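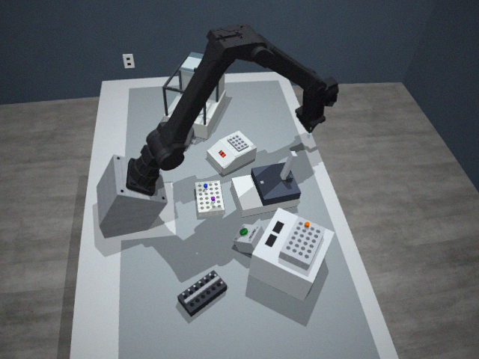 Why did the arm go through the balance on run 19?

The glass enclosure had no collision shape in the new version of the bench, so the planner treated that corner as open air and sent the upper link straight through it.

August 25, 2024

Came in to finish the pipetting report and didn't touch it. The overnight batch on Bellis had a clean log, every run marked complete, and I nearly sent it on to Metedham as it was. Then I played a few back while my tea cooled and on run 19 the arm swung round from the far end and the link went in one side of the enclosure and out of the other. No contact reported, no stop, tube delivered, run marked as a pass.

Went back through the rest. Three more did the same thing, though not as badly. One only brushed the top panel and I had to step through it slowly to be sure. The others in the batch stay well to the near side, so there was nothing there to hit and they look fine, for what that is worth.

First thought was the planner, as Studura was updated last week and I have not trusted it since the business with the wrist limits. Spent most of the morning on that. Rolled it back to the old version, same seed, same path through the glass. So it was the bench.

After lunch I turned on the collision view, which I should have done at nine o'clock. The tube racks had their shapes, the heating block had its shape, the big machine had its shape. The base of the balance had one as well. Above the base there was nothing. Whoever swapped in the new model (it may have been me, the change is under the shared login) brought across the part you look at and left the enclosure out of the part the planner checks. The old model had it as a plain box. The new one looks much better and is worse in the only way that counts for us.

What bothers me is that the log was clean. The check counts contacts, and if there is no shape there can be no contact. It would have carried on passing for as long as we liked. The paths from this batch were due to be loaded on the real arm in Metedham, where the enclosure is glass and people stand near it.

Rang Navulance, who run the arm there, and asked them to hold everything from Bellis until I say otherwise. They had loaded one set but not started it. They were decent about it. They wanted to know whether the arm's own force limit would have stopped it, and I said probably, after the glass had gone. They are keeping it at the slow speed setting until they have the new set, and the paths we sent before the swap are being pulled too while I check them.

Put the box back round the balance this afternoon, 4 cm bigger than the glass on each side. Ran the same seed again. The arm now lifts the elbow and goes over, which adds a bit of time, and on two starts it can't find a way at all and gives up. I would sooner have that. Those starts need the blue-capped and purple-capped tubes picked from a different angle, so that is a job for tomorrow.

Also wrote a small test that goes through every object on the bench and fails if any part of it can be seen but not hit. It failed at once on the upright bar of the low instrument with the dark lid. Nothing has gone through that yet as far as I can tell. Fixed it anyway and started a new batch of 16.

Fault report is half written. I have put the cause down as a missing shape and the second cause as a pass mark that could not have caught it. Didn't know what to put for severity, as nothing was broken. Put high.

Left at seven. Batch still going. Must ask for separate logins again, I first asked in December.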